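Apolinar Esquivel keeps the log at Kellberg, where hand-held grippers are used to record people sorting and packing small household things. When I asked him about the fault he opened the log at November and turned it toward me.

"It starts there," he said. "Jaw closed, reading says open. I wrote it down as a loose cable, and I was wrong."

The reading he means is the jaw width. Each gripper logs how far its two jaws are apart, and that number goes into the recording next to the video. On one unit the number had begun to stick. The jaws would shut on a rolled sock and the log would go on showing them wide open for a second or more, then jump.

Floarea Văduva, who was doing most of the packing work that month, noticed it by hand before anyone saw it in the data. "The trigger felt gritty," she said. "I told Apolinar it was catching. We wiped it down and it was fine for the rest of the morning, so we carried on."

They carried on for 900 recordings. Othmane Amrani checked them afterward and found the fault in 156. He is still annoyed about the checking script, which he wrote. It looked for missing values and for values out of range. A stuck value is neither.

"It passed everything," he said. "Every file had a number on every line. I only caught it when I watched one with the plot open and saw a flat line while she was clearly squeezing something."

The cause was lint. Fibers from socks and towels had worked in behind one pivot and packed around the small magnet that the sensor reads. Esquivel took the joint apart on his kitchen counter and got out a gray plug the size of a lentil. Twine had done some of it too, he thinks, though he can't prove that.

There was also a safety side, which came up later. With the magnet held back, the spring did not always open the jaws when the trigger was let go. Văduva got the skin of her thumb caught once while clearing a piece of ribbon. It left a mark and nothing worse. She hadn't reported it, and Esquivel said the form they had then gave her no place to.

The form has a line for it now. The joint has a felt cover, and the jaws are opened and closed 2 times against a gauge block before each session. Amrani's script flags any reading that stays flat while the video shows movement. The bad recordings were thrown out.

I asked Văduva if she still does the soft goods.

"Yes, the same kind of box," she said. "Socks, towels, the little wrapped bundles. I stop when the trigger feels wrong, and I write down the time."
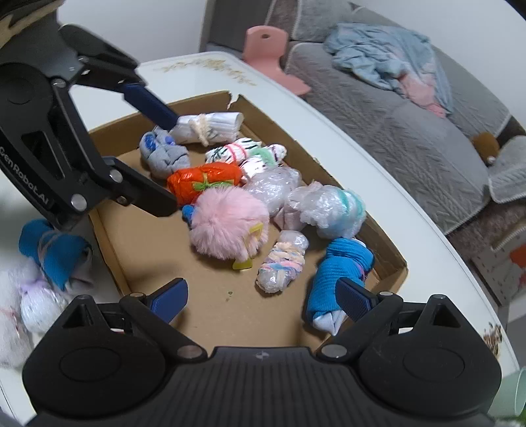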